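作業記録 三月 書類整理室

記入者:ズザナ・シンデラーシュ
確認者:オタカル・マハラ

一 本日の作業範囲

アムレイ分室から移管された検査成績表の紙控えについて、仕分けと順序の復元を行った。対象は旧台帳番号で284番から745番までの範囲に属するものとし、それ以外の番号が混入していた場合は別置きとする。前回の記録に記したとおり、移管時に綴じ紐が外されており、表の続き頁が親頁から離れた状態で届いている。台帳の番号順に戻すことが当面の目的であり、内容の照合は次の段階で行う。

作業開始は午前九時十分。開始前に、ボグダン・コスタケ氏より前回分の引継ぎを受けた。引継ぎ事項は次のとおりである。

・見出し行のない頁は、続き頁とみなして仮置きする。
・余白に縦書きの欄外注記がある頁は、注記の向きを基準にせず、表本体の向きを基準にそろえる。
・両面に印刷のある頁については、裏面の番号も控えに書き取る。
・鉛筆書きの訂正は消さない。読み取れない場合は「判読不能」と記し、推測で補わない。

二 手順

今回から、頁を一枚ずつ拾う方法を改め、まず手に取れる厚さの束に分け、束ごとに端をずらして表の形を見比べる方法とした。表の罫線の間隔と列の幅は様式の版によって異なるため、端を少しずらすだけで異なる版の頁が混じっていることに気付きやすい。版は旧様式と新様式の二種であり、旧様式は頁の上部に小さな集計欄を置き、その下を余白とする。新様式は頁のほぼ全面を一つの表が占める。

束の中に両方の版が含まれるときは、先に版で分け、その後に番号で並べる。逆の順で行うと、新様式の続き頁が旧様式の間に紛れ、後で見つけにくくなる。前回、コスタケ氏の担当分でこの紛れが生じ、戻し作業に午後の大半を要した。

向きの不ぞろいな頁は、束を崩さずに抜き出して回し、元の位置に差し戻す。抜いた位置が分からなくなった場合は、無理に戻さず、仮置きの山の最上部に載せる。 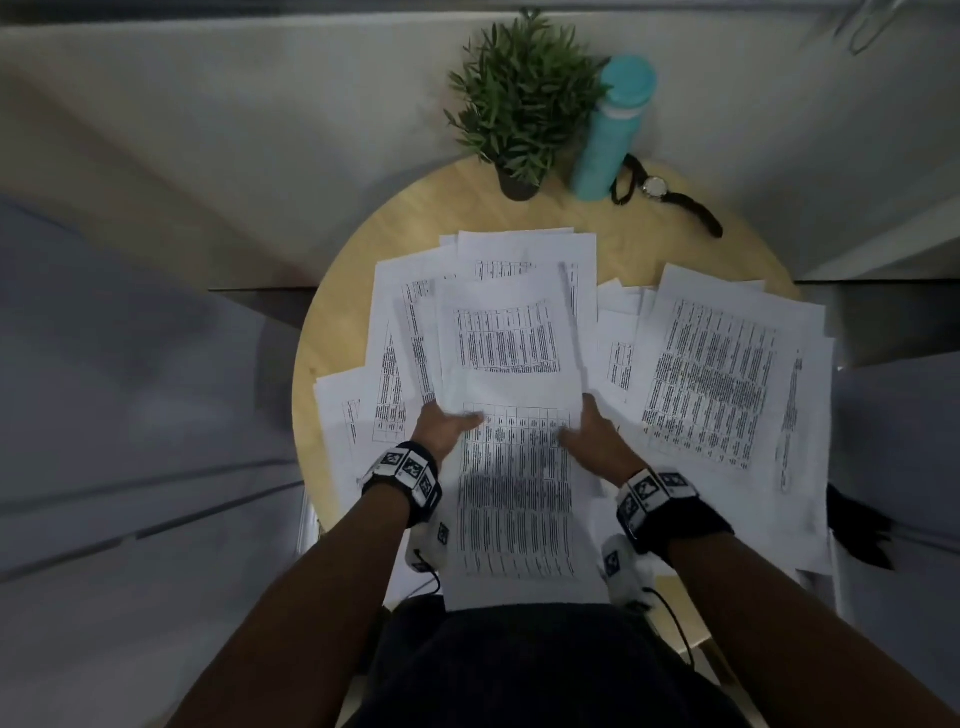 続き頁に番号の記載がない場合、どの親頁に属するかをどのように判断するのか。

列の数と見出しの並びが一致する親頁を候補とし、末尾の行に記された通し番号と続き頁の先頭行の通し番号が連続するものを親頁と定める。候補が複数残るときは確定せず、候補の番号を付箋に書き、続き頁に添えて保留とする。

三 経過

午前の前半は版による分別に充てた。旧様式の頁は紙がやや厚く、指先で触れて分かることが多いが、紙質のみによる判断は認めないこととした。ナヴェロ分室では、ある時期から旧様式を薄い用紙に印刷しており、手触りと版が一致しない例がすでに確認されている。必ず表の形を目で確かめること。

十時半頃、旧台帳にない番号を持つ頁が見つかった。番号の頭に分室記号が付されており、書式からシンドヴィル分室のものと推定される。移管の際に混入したものか、アムレイで写しを保管していたものかは不明である。マハラ氏に報告し、別置きの封筒に収めた。封筒の表には発見時の前後の番号を記してある。

午前の後半は番号順の復元に移った。番号の若い側から始め、連続が途切れた箇所には色紙を挟んだ。色紙には欠けている番号を記入する。欠番と紛失とは区別が必要であり、台帳に「欠」の記載があるものは黄、記載がないものは白の色紙を用いる。白を用いた箇所については、保留分の確認が済むまで紛失とは扱わない。

昼の中断に際しては、未処理の山と処理済みの山が混じらないよう、処理済み分を棚の二段目に移した。室内の換気は紙が動くおそれがあるため、山を片付けた後に行った。午後一時再開。

午後はヴォイチェフ・フルビー氏が加わり、当方が読み上げ、同氏が控えに記入する形を取った。読み上げは番号、版、裏面の有無の順に統一した。途中、同氏より、版を先に読む方が控えの欄の並びに合うとの指摘があった。もっともな指摘であるが、作業の途中で順を変えると記入の誤りにつながるため、今回は変更せず、次回の開始時から改めることとした。控えの様式自体を直す案も出たが、これは見送った。

四 気付いた点

(一)丸い机は周囲のどこからでも手が届く利点がある一方、山の向きをそろえる基準となる辺がない。広げた頁が縁から出ると落下しやすい。次回は角のある机の使用を申請する。申請が通らない場合は、机上に定規を一本固定し、これを基準の辺とする。

(二)細かい罫線の表は、続けて見ていると行を一つ飛ばして読むことがある。フルビー氏の記入分に一箇所、当方の読み上げに起因する誤りがあり、その場で訂正した。訂正印は翌朝まとめて受ける。

(三)コラール社製の書類箱は、一箱に100枚を上限として収める。上限を超えて収めた箱では、底の頁の角が折れていた。折れた頁は重しを載せて一晩置き、のばしてから箱に戻す。

(四)付箋は糊の弱いものに限る。前回使用したものは、はがす際に印字が薄くなるおそれがあるため、残りを棚から引き上げた。

五 保留および引継ぎ

・分室記号のある頁:封筒に収め、マハラ氏が保管。シンドヴィル分室への照会はダニツァ・ホルブ氏が行う。
・親頁の定まらない続き頁:付箋を添え、棚の三段目、左端の箱に保管。
・白の色紙を挟んだ箇所:一覧は控えの末尾に記載。
・読み上げの順:次回から版、番号、裏面の有無の順とする。
・黄の色紙の在庫が少ない。補充を依頼済み。

終了は午後四時四十分。施錠は当方が行い、鍵は所定の箱に返却した。

確認者追記(マハラ):(一)の机の件は了承した。隣室の長机が来週から空くため、そちらを使うこと。照会の回答が届くまで、封筒は開封しない。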